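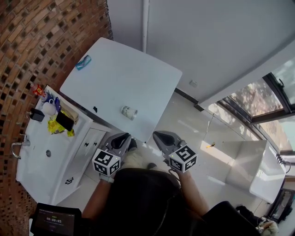 Posto da mesa branca, com as duas garras de mão e a lata deitada.

Ata da reunião da equipa de recolha, 13 de agosto de 2018

Presentes: Noemi Dunleavy, Tobias Baptiste, Xiomara Mbeki, Lyle Lindqvist e eu, Ignacio Pruitt, que escrevo (outra vez!). Começámos com atraso porque a Xiomara estava a acabar uma série e não quis largar a meio, e fez bem.

1. Ata anterior
Aprovada sem alterações. O Lyle pediu que eu escreva menos. Registo o pedido e sigo.

2. Números
Fechámos o período com 3874 demonstrações entregues à Karkton. Dessas, 458 voltaram para trás, quase todas por a mão ter saído do alcance da câmara da garra ou por um dos cubos com marcas ter ficado tapado. A Noemi acha que metade se resolve com uma coisa simples: cotovelos para fora e não cruzar os braços por cima da borda da mesa. Eu experimentei durante a reunião e bati na cadeira do Tobias, mas percebe-se a ideia.

Falta-nos ainda a tarefa de endireitar recipientes, que tem 1531 repetições previstas. Vai ser a maior parte do trabalho até ao próximo ponto de situação.

3. O que muda para quem estava na bancada
Foi o ponto mais comprido e ainda bem, porque andávamos todos a falar disto à hora do café e nunca à mesa. Como sabem, a linha de arrumação da Preretti passa a ter braços automáticos nos dois primeiros postos já em fevereiro. O que os braços vão fazer é o que nós lhes estamos a mostrar agora, a pegar nas coisas com as garras vezes sem conta. O Tobias disse com todas as letras que lhe custa: trabalhou seis anos nessa linha e sente que está a ensinar o substituto. A Xiomara vê a coisa de outra maneira. Na linha saía de lá com os pulsos desfeitos, e na recolha, sentada e com pausas, chega a casa inteira. Mas concordou que isso só vale enquanto houver recolha!

A Noemi confirmou o que está por escrito: os cinco mantêm contrato e categoria, e quem quiser passa a supervisão de posto, com formação paga dentro do horário. O que não está por escrito é o que acontece quando acabar a última tarefa da lista. Pedi que isso ficasse assente aqui, e cá fica. A Noemi leva a pergunta à direção e traz resposta por escrito, não de boca.

Falou-se também do ritmo. Com o temporizador no tablet à vista, vários de nós damos por nós a competir com o relógio, e o resultado são movimentos à pressa que depois o braço vai copiar. Decidimos que o tempo por repetição deixa de contar para a avaliação individual. Quatro votos a favor, uma abstenção (minha, que gosto do relógio, confesso).

4. Posto e material
As garras pesam mais do que parecem ao fim da manhã, e o Lyle quer trocas de operador mais frequentes. Fica a rodar de hora a hora, à experiência. Quem entra verifica primeiro se a almofada preta da garra está bem assente e se o cabo não fica preso, e só depois arranca com a gravação. Os objetos da tarefa ficam em cima da mesa entre repetições; telemóveis e sacos vão para a bancada do lavatório. E usem sapato fechado, por favor, que isto é chão de ladrilho.
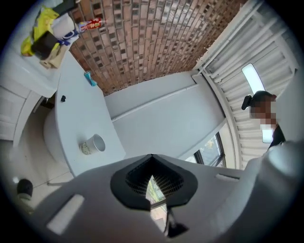 Xiomara Mbeki observou que, se os braços ficarem com a parte repetitiva, alguém tem de ficar com poder para os parar, e que esse alguém devia ser quem está ao lado e não uma pessoa noutro edifício a olhar para um gráfico. Pediu que a paragem manual fosse condição da nossa parte e que quem carregar no botão não tenha de se justificar na hora. Toda a gente de acordo, até o Tobias, que acrescentou que quer ver isso no plano de formação da Voltari antes de assinar seja o que for.

5. Diversos
O Lyle fica com a lista das rejeitadas e separa-as por motivo. O Tobias e eu fazemos a primeira manhã da tarefa nova, para apanhar os erros cedo. A chave do armário continua desaparecida. Se alguém a levou no bolso, devolva, que não se fazem perguntas.

Próxima reunião a marcar pela Noemi, assim que houver resposta da direção.

Ignacio Pruitt

Categoria: Atas e reuniões | Automação no trabalho

Recentes
Formação para supervisão de posto: inscrições abertas
Rotação de operadores, horário provisório
Visita à linha da Preretti: o que perguntámos
Quintanilla: mudança de sala e acessos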